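Ticket 1401 – Flornix WGA kit, two bands missing

Negative control is clean. Vendor blames our lysis step. I doubt it.

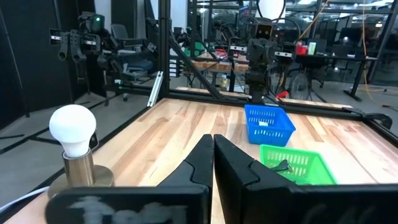

Step 2: repeat with new polymerase
Ran 11 cells at 30 cycles. Same two bands gone.
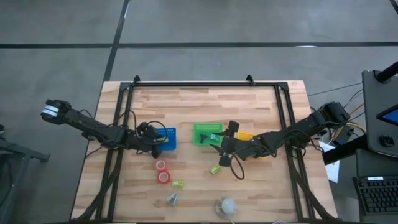

Bench, blue tray

Vellwood primers next, annealing at 72 as Grodow support insists. Seems high to me.
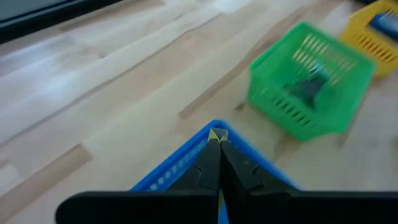
Tzu-hsuan Yeh: 72 is the extension temperature. Did they mix them up?

Probably – I've asked twice. 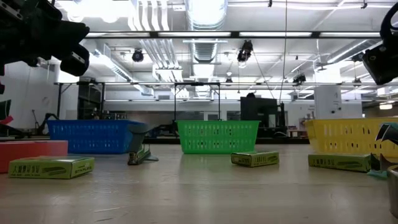 Until they answer, the lot stays on hold and the ticket stays open.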